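Wuvside church to read the Psalms aloud in one night

2 min read

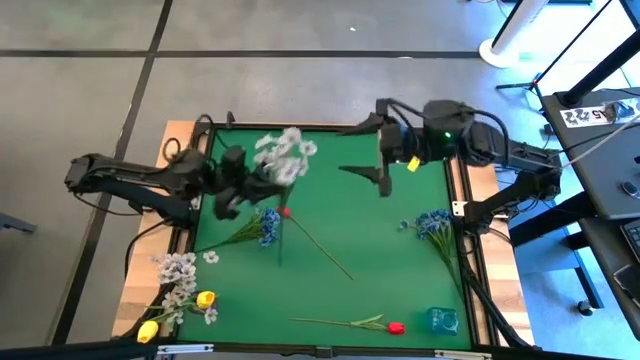 White artificial flowers above a green mat.

Cernier Chapel in Wuvside will hold an overnight reading of all 150 Psalms in May, starting at 7 p.m. Readers have signed up in 48 short slots, and 14 of those are still open.

The chapel held its first reading last year, when nearly 400 people came through the doors before morning. The collection raised $3,904 for the Jundo Street food pantry.

Psalms will be read in English, with a few in Hungarian by members of the Tóth Hall Bible study. Coffee and soup will be served downstairs until midnight.

12 shares | 3 comments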